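Trokitz opens its Pludura toy and table range this January

For release: January

I've been wanting to write this one for months! Trokitz, my little homewares and toy business, is finally launching Pludura, a range of plush toys and the play tables to go with them. It's been a long haul (so many colour samples, so many cups of tea) and I'm thrilled to be sharing it.

The idea came from my own lounge room, where the soft toys always ended up on the good table. I wanted a surface that looked grown-up after bedtime, so we settled on a plain matte brown. I love it. It's a quiet colour, it lets a bright toy be the star, and it doesn't mind looking a bit lived in. A few pale smudges and the odd crease are fine by me.

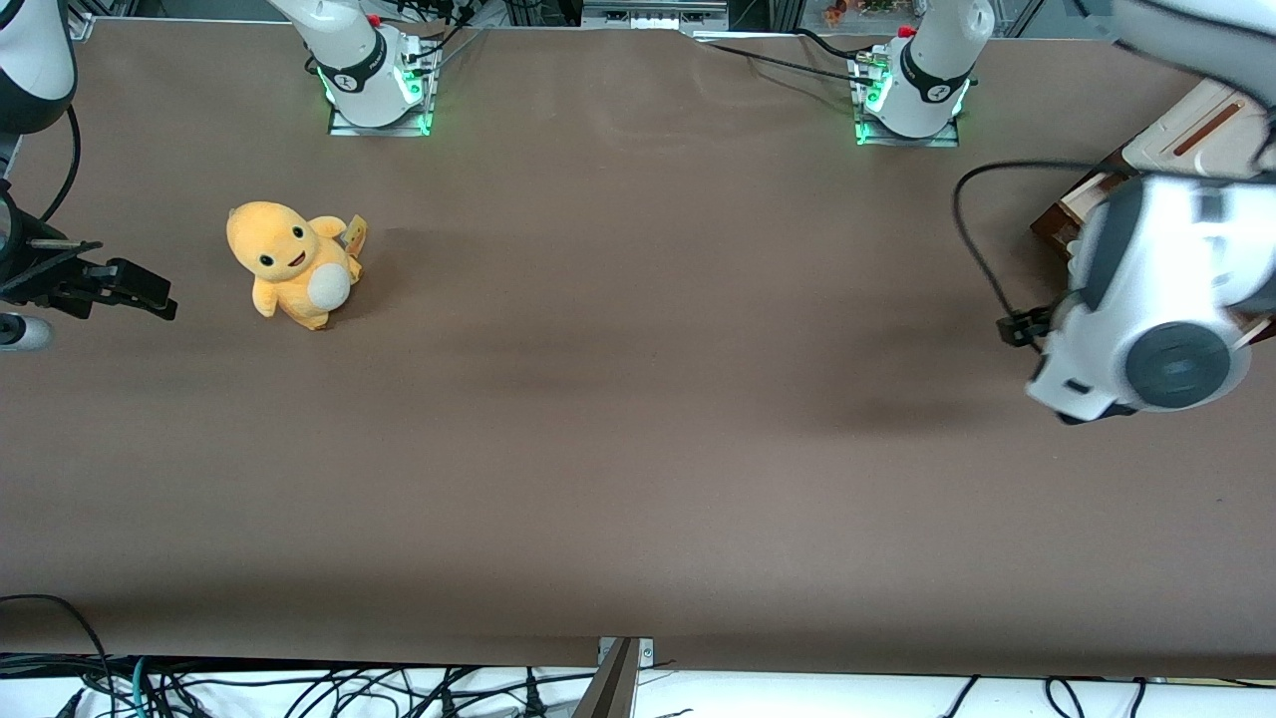
What's in the range

Pludura starts with 10 plush toys and 2 table sizes. The bigger table is 92 cm across, which suits a couple of kids and a fair pile of friends. Toys and tables are sold separately, so if you've already got a favourite table at home, no worries.

Where to find it

You'll find the lot at our Anozie shop from 10 am on launch morning, and at Prinolari, our stockist up the coast, later the same month. Come in and give everything a good squeeze!

Media enquiries

Samples and interviews can be arranged through the Trokitz front counter at the Anozie shop. Ask for the Pludura press kit and I'll ring you back, usually the same arvo.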